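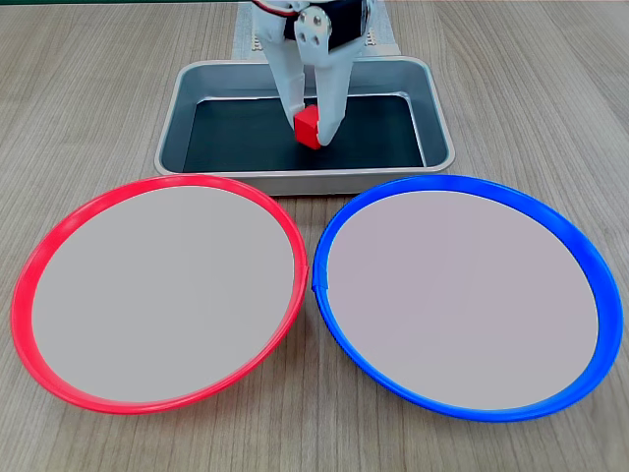
## 4. House Rules for the Sorting Station

Every lab that runs pick-and-place trials has rules. Most of them live in the head of whoever set up the table, and they leave when that person graduates. The Groltodham protocol began as our attempt to write them down before February, when two of us were due to do exactly that.

The task itself would not trouble a toddler. A cube starts in a steel tray and must end up on the plate whose rim matches its color, red or blue (Figure 3). We chose it because it leaves so little to argue about. We then argued about it for most of a semester.

### 4.1 What counts as a start

A trial starts when the operator says so out loud and the log agrees. In our early sessions the log and the operator held different views in 15 of 708 trials, and in every one of those the disagreement happened to favor the success rate. We now discard such trials without discussion. The plates must be empty at the start, and the tray holds the cube for that trial and nothing else. Spare cubes stay off the table, where they can be lost in the usual way.

### 4.2 What counts as a grasp

The two-finger gripper makes it easy to be generous. With the fingertips on either side of a cube and the cube still down in the tray, as in Figure 3, a tired annotator will write "grasped" and go to lunch. Under our rule that moment is scored as *contact*. A grasp is scored only once the whole cube has cleared the tray rim. Chelsea Haslam, who wrote the first draft of the rule, wanted a hold time as well; the compromise was one second, measured from the video by someone other than the operator.

Rescoring the old trials under this definition turned 53 grasps back into contacts. The affected authors took it well, in the sense that they are still listed on this paper.

### 4.3 Placement and the rim question

A cube resting on the gray surface inside the rim is placed. A cube leaning on the rim is a failure, even if it is the right rim, and even if it is very nearly in. The Cheetham group scores leaners as half a success – we tried this and found that half successes breed quickly. Where the two plates sit close together, a cube can come to rest against both rims, a result our first form had no box for. It does now.

### 4.4 Touching things

Hands stay out of the workspace from the start call to the end call. An operator who nudges a plate ends the trial, and it is logged as an intervention whatever the robot does next. The same goes for straightening the tray, a habit that two of our operators denied having until they were shown the video.

Plates are checked against their reference positions after every 70 trials, and also whenever anyone has leaned on the table to make a point. We report interventions beside the success rate, in type of the same size. The Prikeck and Sollik checklists both permit a footnote for this purpose, and we have read enough footnotes.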